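本网站使用 Cookie 以改善浏览体验。继续浏览即表示您同意我们的 Cookie 政策。[接受] [管理设置]

10月 | 记录：Samah Fahmy

工作间笔记：毛巾、地毯、线，以及垃圾桶盖上的东西

上午九点半开始。今天本来只有一件事：把两条毛巾的洗后手感和挂法定下来，写进布草页，交给 Bouchra。结果毛巾用掉半天，房间用掉另外半天。两部分都记在下面，急着查毛巾的人可以跳过房间，急着查房间的人请先把自己的线收了。
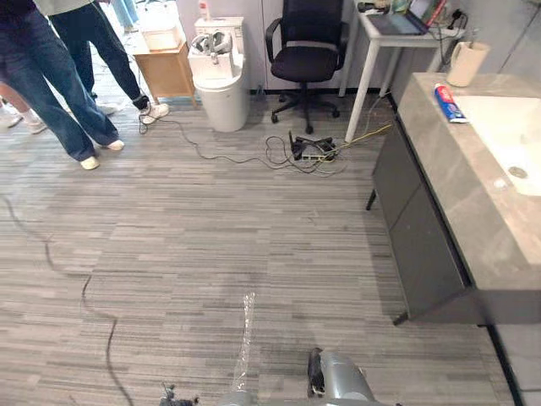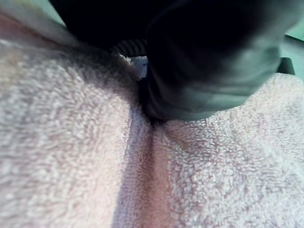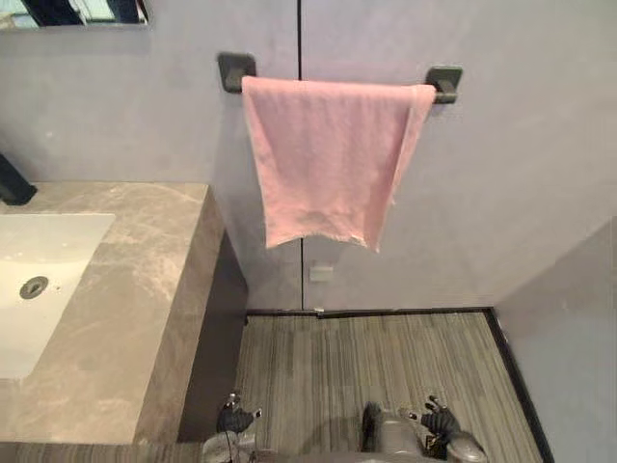
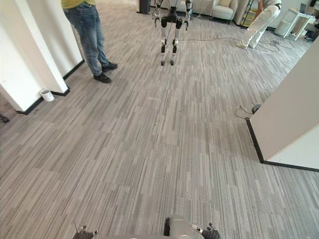 一、毛巾

两条。白的一条，毛圈款，蓬松的那种；粉的一条，挂在洗手台旁边那根杆上。粉的那条采购单上写作“鲑鱼粉”，我看是鲑鱼退休以后的颜色，略褪一点，挺好看，比目录里那个刺眼的版本强。Bouchra 坚持要在布草页上写“柔粉”。我没意见，只要不写“晨曦”。

两条都是 Rirkesa 的样品，上个月到的，到的时候有一股仓库味。洗法统一：

40 度，普通程序，洗衣液减半，不加柔顺剂。

柔顺剂这件事我已经写过三遍了，这里写第四遍。加了以后摸着是滑，擦手的时候水在上面打滚，像在跟你商量要不要进去。上一批就是这么毁掉的，后来洗了两轮清水才缓过来。瓶子我已经收到水槽下面最里边，谁要找，得先趴下，趴下的时候可以想想自己在干什么。

烘干：低温，20 分钟，取出来抖，再回去。抖这一步最容易被省掉。抖法是抓住短边两个角，往下甩，听到一声响就够了，然后换另一头。不要在走廊甩，上回甩出来的绒落在了一杯咖啡里，咖啡的主人至今跟我说话很简短。

白毛巾洗后称重 579 克。这是全干、冷却以后在台秤上称的，称两次，读数一样。台秤的去皮键有点迟钝，要按住，别点按。称完再摸：毛圈立得住，手掌压下去会让开，松手以后慢慢回来一些，没有全回来。我在表上给“回弹”打了四分，满分五。Bouchra 打了三分，理由是她家的毛巾更好。这不是理由，但她的分我照录了。

毛圈有没有勾丝，要侧着光看。正着看什么都好，侧过来就什么都有。看到冒出来的长圈，用剪刀齐着毛面剪掉，不要拉，一拉就是一整行，然后你就有了一条带排水沟的毛巾。剪刀在针线盒里，针线盒在白色柜子里，左数第几个门我不写了，每次写完都有人挪。

粉毛巾没称，挂上去以后我才想起来没称，又不想摘。下次补。

二、挂法

杆是 Boutros 的，深色哑光，两个方座。好处是不显水渍，坏处是显指纹，而且显的都是别人的指纹，反正我每次擦的时候是这么想的。

挂法试过几种，结论写给布草页用：

对折一次，搭在杆的中段，两侧都要露出杆来。毛巾顶到方座上，看着像是在量尺寸，摘的时候还会卡一下。

下摆不求绝对平齐。这一条是改过的。原稿里我写的是“下摆对齐，误差不可见”，写完自己照着做，弄了很久，毛圈布有自己的主意，前面拉平后面就短，后面拉平边上就起一道褶。现在的粉毛巾下摆有点波浪，靠一侧还有个小折，我站在两步以外看，觉得它像一条被人用过的毛巾，这正是毛巾应该像的东西。条文改为“大致平，褶子抚一下，抚不掉就算了”。Bouchra 说“就算了”不能写进规范。我说那写“可接受”。意思一样，贵一点。

墙板接缝在毛巾后面，正好遮住一段。这是运气，装杆的时候谁也没往这上头想，装完倒有人出来领功。接缝上下露出来的部分还是能看见，一条暗线直通到地。要不要打一道同色的胶，问过 Grikis 的安装师傅，他报了价，我们就觉得暗线挺有线条感的。

墙上低处那块白色小面板，别用毛巾去擦它。要擦用干布，拧干了的也不行。

台面擦拭：大理石，用清水和软布，擦完立刻擦干。不许用那瓶柠檬味的。石头不喜欢酸，瓶子上写“天然”也没用，酸也是天然的。盆里的下水口一圈深灰，槽里容易挂棉绒，洗完毛巾那两天尤其多，用镊子夹，别冲，冲下去只是把事情交给下面的弯头。镜子最后擦，从上往下，镜框下沿那条边单独走一遍，灰都在那儿开会。

三、地毯

条纹方块地毯，灰的，深浅相间。选的时候说条纹藏灰，确实藏，藏得连吸尘的人都找不到，于是也就不怎么吸了。

有几块对不齐，条纹走到接缝处错开一点。我原来以为是铺的时候就歪，趴下看了看，有的边角能用指甲撬动，应该是底下的胶松了。椅子底下那一带我最怀疑，轮子天天碾。处理办法：

把松的那块掀起来，底下吸干净，换胶贴，放回去时先对条纹再对边。两样都对不上的时候，以条纹为准，脚不会看边，眼睛会看条纹。压一本厚的样品册过夜。样品册用 Sterkance 那本，够重，反正也没有人翻。

方向注意：背面有箭头，所有箭头朝一个方向。去年换过的那几块我不想再谈了。

吸尘顺着条纹走一遍，再横着走一遍。横着那遍会把毛巾绒带出来，白色的，在深条上一清二楚，心情上不太愉快，但说明管用。滚筒粘毛器只用来对付墙根，拿它滚整个房间的人我佩服，但请自己买纸。

黑色踢脚线也记一笔：黑踢脚线配白墙，远看利落，近看是一条积灰的搁板。用旧牙刷加微湿的布，柱子那一圈别漏，柱子也有踢脚线，四面都有，不只朝着门的那一面。

柱脚边有个白色的小圆筒，像纸杯，也像装什么的小桶。我问了一圈，回答全是“不是我的”。按照惯例，放到收工，收工还在就扔。我走近的时候没有往里看，有些事可以等到收工再知道。

四、线

今天最费工夫的一段。

椅子前面那块地毯上有个插排，插了好几个头，旁边的黑线缠成一团。还有一根细黑线从那边一路爬过来，一根黄线往桌子底下走。另有一根长黑线自己单独在地毯上弯了一个大弧，很舒展，像是来度假的。

黄线是好线。全屋就它我一眼知道从哪儿到哪儿。提议以后凡是要过地面的线都用有颜色的，预算表里写“安全改进”，通过的可能性大一些。

理线步骤，写给下一个人：

先问。拔之前大声问一句“这个谁的”，等够一口气的时间，再问一遍。上次只问了一遍，有人在打电话。

从插排那一头开始拆，不要从线团中间开始。从中间开始的人都很自信，然后都坐在了地上。

每根理出来以后，在插头端贴纸条，写它通到哪里，不写它是谁的。人会换座位，桌子不太换。

长出来的部分绕成平圈，用魔术贴扎，不用扎带。扎带剪的时候总会剪到不该剪的。

插排离墙 40 厘米以内，放在桌下，开关朝外。放在椅子正前方的话，脚轮早晚会从上面压过去，或者试图压过去，两种情况都不好听。

过道上非得有线不可的时候，贴地面线槽，两头收斜。没有线槽就别让它过夜。

我按这几条理了插排周围，黄线不动，长黑线收了一半，另一头的去向要问人，问的人在开会。留条。

桌面右角还有一把深色的充电线，放在笔记本电脑旁边，这把我也没有动。桌上那些五颜六色的小东西同样没动，我的职权到地毯为止，桌面属于外交事务。

五、垃圾桶和椅子

白色圆桶，平盖。平盖桶有一个设计上的根本缺陷：它看起来像一张小桌子。所以现在盖子上放着一个白纸盒，盒里是一副 VR 头显，带子翘着。结果就是谁想扔一张纸，要先把头显请下来，扔完再请回去。我观察了一阵，大家的选择是把纸攥在手里带走。桶里因此十分干净，可以算一项成果。

对策备选：

换脚踏桶，盖子带弧度，放什么滑什么。

在柜子里腾一格给纸盒，门上贴字。

在桶盖上贴字。Bouchra 说贴字的地方最后会被东西盖住，我想了想，她是对的。

倾向第二条，费用是一张标签。细腿的浅色木柜也考虑过，可那上面已经坐着一个白盒子了，再摞一个就要开始讨论哪个在上面。

白扶手椅在最里头靠墙，上面有个浅色靠垫。白色软包，浅色垫子，同在一个有人喝咖啡的房间里，买的人心很大。靠垫套可拆，跟毛巾同一程序洗，但是别跟粉毛巾同一桶。粉毛巾头几次还会掉一点色，我用湿白布压过，布上有淡淡一层印子。要是谁真把它俩一起洗了，布草页上就可以统一写“柔粉”了。

黑色网背椅，脚轮里有毛。棉绒加头发，绕得很紧，转起来咯吱一下。翻过来，用拆线刀挑，别用大剪刀。挑完顺手把坐垫底下那颗螺丝拧一把，它每个月松一次，很守时。挑出来的东西我搓成一团准备扔，走到桶前，看见那个纸盒，也攥在手里带走了。

墙边的黑色层架，横档是空的，目前用来挂什么都行，所以什么都挂过。想留给待晾的毛巾：烘干后再散一会儿气，搭一层，不叠。需要先擦，横档上沿一摸就知道。擦之前不许往上搭白的。

六、没做完的

粉毛巾称重，程序同白毛巾，全干冷却后称。

白毛巾再洗两轮，看 579 这个数往哪边走。掉绒多的话会轻，水里的东西留在毛圈里的话会重，硬水的地方我见过越洗越重的，手感像晒过的拖把。每轮称完写在同一张表上，别另开表。现在已经有三张表，其中一张的标题是“最终”，一张是“最终用这个”。

长黑线另一头的归属。

椅子下面那块松地毯，胶贴到货再弄。订货的时候别订成双面厚的，厚的会把那块垫高，走路时脚尖自己会发现。

问 Grikis 方座的内六角是几号。随货那把扳手我放在一个绝对不会忘的地方了。

布草页二稿我写挂法和称重，Bouchra 写洗涤和颜色名。颜色名她说了算，柔顺剂我说了算，已经口头谈妥，记在这里作为凭据。

下午五点多补记：小圆筒还在柱子边上。Bouchra 说再给它一晚上。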